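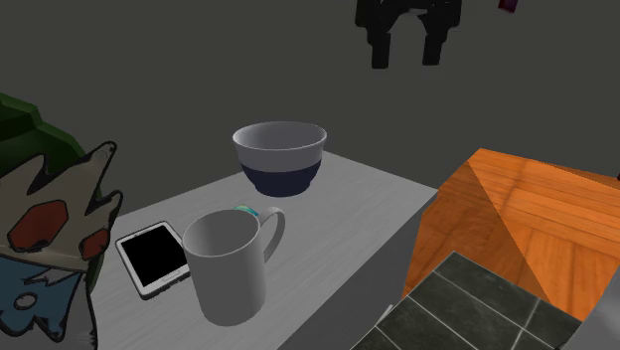
Figure 1. Bowl, mug and tablet on a white counter.

Do Store Reward Programs Save Students Money?
Term project report, household spending unit

Background

Every store near campus wants you to join something. The pitch is always the same: shop as you normally would and get money back. I did not believe it when I started this project, and I tried to set it up so that the numbers could prove me wrong. In a few places they did.

The question was narrow. When a student buys ordinary things for a shared apartment – dishes, paper goods, cleaning supplies, snacks – does a reward program lower the total bill over a term?

What I Looked At

I used receipts from students in the Trurkside apartments who agreed to share them with the names removed. There were 1,012 receipts in all. I threw out the ones that were too faded to read or that had no store name, and I did not try to guess at missing prices. Of the rest, 457 showed a reward number being used at checkout.

Almost all the reward receipts came from two chains, Nusirby and Koo. Nusirby gives points that turn into coupons. Koo takes a small amount off certain shelf prices if you are a member. These are very different things, and I think it is a mistake that both get called "rewards."

Results

Koo members did pay less for the same items, mostly paper towels and dish soap. The catch is that Koo's regular prices on those items were higher than the regular prices at Staltent, a discount store with no program at all. A member at Koo ended up paying close to what anybody pays at Staltent.

Nusirby was worse. A coupon needs 700 points, and most of the students never got that far before their points expired. The ones who did often had a larger receipt on the day they used the coupon than on their other visits. I can't say the coupon caused that. They may have saved up a big shopping trip on purpose. 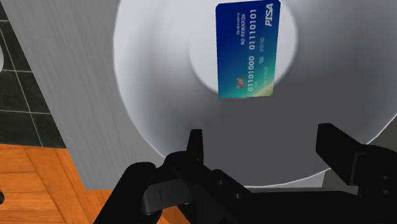
Card rewards are a separate problem, and I only touched on them. A card that pays back 2 percent looks like a good deal next to store points, but only if the balance is paid in full each month. One late fee can wipe out a term of rewards on the kind of spending I saw. Receipts do not show who pays late, so I have no results to give on this part.

Problems With the Data

People who hand over their receipts are probably more careful with money than people who don't. The receipts also stop in October, before the holiday sales, when the programs might look better. My price comparison used package size and type, and store brands are not always the same quality. I counted them as equal, which helps Staltent.

What I Would Change

I would ask students to write down what they meant to buy before they went in. Without that, there is no fair way to tell a saving from an extra purchase. I would also leave Nusirby's "bonus weeks" out of the main comparison and treat them separately.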